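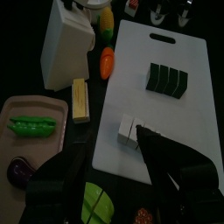

Page last changed: 23 Apr 2019

Ikonen Well Water Field Kit, second version

Price paid: $129, plus shipping
Used for: nine months, on two private wells and one shared standpipe

The Ikonen kit is a portable water testing case for people on private wells and for small groups that look after a shared supply. I bought mine last July, after the old pipeline yard outside Porketti was fenced off and the township told those of us on the east side to get our wells checked. The township paid for one lab test per address. After that it was up to us.

What's in the case

A handheld meter for conductivity, dissolved solids, pH and temperature. A small turbidity tube. Reagent packets for iron, nitrate, chlorine and hardness, with a color card for each. Two sample bottles, a bottle brush, a syringe, calibration fluid for the meter and a printed logbook. The case has a gasket around the lid and has stayed dry in the back of my truck all winter.

The first version of the kit had glass vials. This one has plastic, and they scratch. Mine are already cloudy enough that I hold them up to a window to read the color. Replacement vials are sold only as part of a refill pack, which is annoying if all you want is vials.

The meter

This is the best part of the kit. It turns on quickly, settles in under a minute and keeps its calibration well. I check it against fresh fluid at the start of every month and have had to adjust it twice. My own well read 638 ppm dissolved solids on the first day I used it. The lab report from the same week was close enough that I stopped worrying about the meter.

The screen is hard to read in direct sun. The button for switching between conductivity and dissolved solids is the same one that turns the meter off, depending on how long you hold it, and I still get that wrong.

Conductivity turned out to be the reading I use most. The shared standpipe at the end of our road jumped to 1,213 microsiemens in February and stayed there for a week. That number doesn't tell you what is in the water, only that something has changed. It was enough to get Radu Lazăr from the township water office to come out with proper sample bottles. The cause was road salt.

The reagents

Iron and hardness are easy to read. Nitrate is not. The card goes from pale pink to slightly less pale pink across the range you care about, and two people will give you two answers. Fung-ping Chuang, who has the well next to ours, reads it a full step higher than I do every time. We write both down.

Chlorine is only useful if you are on treated water or have just shocked your well. I used those packets after we disinfected ours in the fall and haven't opened them since.

The packets are dated. Mine had just over a year left on them when they came, so look at the date before you throw out the box.

What it will not do

If you live near a spill, read this before you buy. The kit does not test for oil, benzene or anything else in that family. The box has a line on it about "peace of mind near industrial sites" and I think that should come off. A clear sample with a normal pH and normal conductivity can still have fuel compounds in it at levels you should not be drinking. You need a lab for that, with the right bottles, filled to the top and kept cold on the way there. The manual does say so, on the last page, in small type.

It does not test for bacteria either. Ikonen sells a separate pack for that. I haven't tried it.

Compared with the Tutier

The other kit I looked at was the Tutier, at $159. I borrowed one for a weekend. It has a digital reader for the nitrate and iron tests in place of color cards, and that alone may be worth the extra money if nitrate is your main concern. The meter is slower, though, and the case is bigger than it needs to be. The Tutier refills also cost more, and I could only find them from one supplier, Revolness, with a long wait on orders.

For someone on a farm with livestock uphill of the well, I would get the Tutier. For general checking I prefer the Ikonen.

Logbook

Small thing, but the logbook is good. There is one page per visit, with space for the weather, how long the tap was run and who took the sample. When the township asked for our readings, I copied the pages and handed them over as they were. The paper takes pencil better than pen – ink smears if your hands are damp.

Customer service

I wrote to Ikonen once about a leaking bottle of calibration fluid. They sent a new one within the week and didn't ask for the old one back.

Would I buy it again

Yes, at this price, as a way to watch a well between lab tests. I still send a sample out for the full hydrocarbon panel every six months, and I plan to keep doing that for as long as the yard is being cleaned up. I'll add a note here when I've been through the first refill pack.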